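Media Releases / Workplace Technology

Wernason questions Prekon's claims for automated meeting scheduler

TELVILLE, 18th March – Software testing firm Wernason has today called on Prekon to publish the data behind its claim that the Rajput scheduling assistant gives office workers back three hours a week. Wernason has asked for the figures twice since December and has received a brochure.

Rajput reads staff calendars, proposes meeting times, books rooms and declines invitations on a worker's behalf. Prekon has marketed it heavily to councils and mid-sized employers, and its sales material says the product "learns how your organisation thinks". Wernason would like to know how that was measured.

The firm ran its own trial at an office in Telville with 200 staff accounts, 100 of them using Rajput and the rest using the ordinary shared calendar they already had. The Rajput group did spend less time sending invitations. It then spent much of that time undoing bookings, restoring declined meetings and explaining to colleagues why a machine had turned them down. Wernason's view is that any saving was too small to separate from the normal variation between busy and quiet weeks.
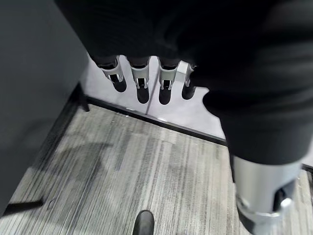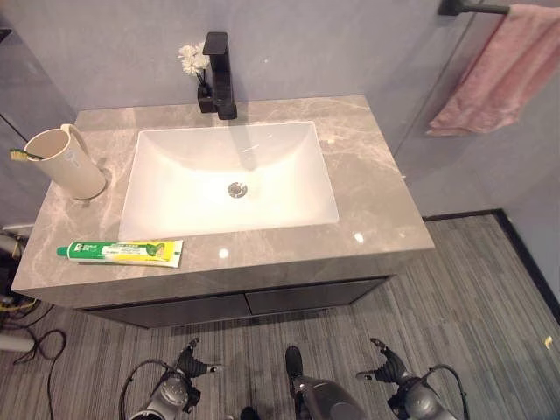 Prekon describes Rajput's controls as simple enough to use without training, and Wernason disputes this as well. The settings for who may override a booking are spread over several menus, and their labels changed during the trial following an update. Plenty of everyday equipment gets by on one control. The matt black tap over the white basin has a flat lever on top, and most visitors to a bathroom could work it without a help page. Staff in the trial asked for help with the override settings more often than with any other feature, and administrators weren't always sure of the answer either.

Wernason also has concerns about what the assistant collects. Calendar entries can reveal medical appointments, union meetings and job interviews, and the default setting sends full entry titles to Prekon's servers. The setting can be switched off, though only by an administrator, and the installation guide doesn't mention it.

None of this means automated scheduling has no future. Wernason found the room-booking function dependable on its own, and an organisation with 500 people and a handful of boardrooms might well find a use for it. Whether it would want to pay for the whole package is another question – and one that's hard to answer on the evidence Prekon has released so far.

Wernason recommends that employers considering Rajput ask for a trial on their own calendars, with a comparison group, before signing a multi-year licence. The full trial report, including the test method, is available on request from Wernason's Telville office.

Wernason receives no funding from Prekon or from any maker of competing scheduling software.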